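We use cookies to remember your settings and count visits. Accept | Manage cookies

Open day draws a crowd to the Plukinard robotics workshop

Friday, July 28, 2023
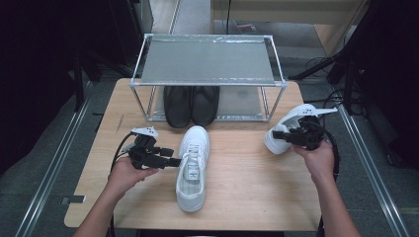
Who can go to an open day at the workshop? Anyone aged eight or over, free of charge, as long as they book a place on the Plukinard website first.

The Plukinard workshop in Nindavthorpe opened its doors for an afternoon this week, and 49 visitors came to find out how robots are taught to do small household jobs. It was the first open day since the team moved into the old printing works on Mak Street in June.

Much of the interest was in the hand-held grippers. A person wears one on each hand and uses the black fingers to pick things up, and the recorded movements are later used to train a robot. Putting shoes on a small metal rack was one of the jobs on show, with two black shoes and a pair of white trainers.

"People expect us to start with something grand," said Rekha Acharya, who runs the workshop. "Shoes are hard enough. They are soft in places and stiff in others, and laces get everywhere."

The team has 2,224 recordings of household jobs so far, and shoes make up the largest share. Folding towels comes next. Ms Acharya said the plan was to add kitchen jobs in the autumn, starting with cutlery drawers.

Visitors were taken round in groups and could try on a spare pair of grippers at the end -- the queue for this went out of the door at one point. Eirini Lazaridis, who came over from Virnville with her two sons, said it was harder than it looked. "You keep wanting to use your own fingers," she said. "My younger one got the hang of it before I did."

Engineer Sadao Kawaguchi gave a short talk on how the recordings are checked, and took questions afterwards. Several were about jobs. He said the robots were slow and would stay slow for some time, and that the workshop had taken on 8 people this year to make recordings.

A second open day is planned for the autumn half-term, with 33 places in each session. Booking opens in September. The building has step-free access from the car park at the back, but there is no parking on Mak Street itself.

14 shares | 3 comments

Related items
Virnville bus timetable changes from Monday
Nindavthorpe library to stay open later
Printing works roof repairs finished
Tomomi Wada to lead summer coding club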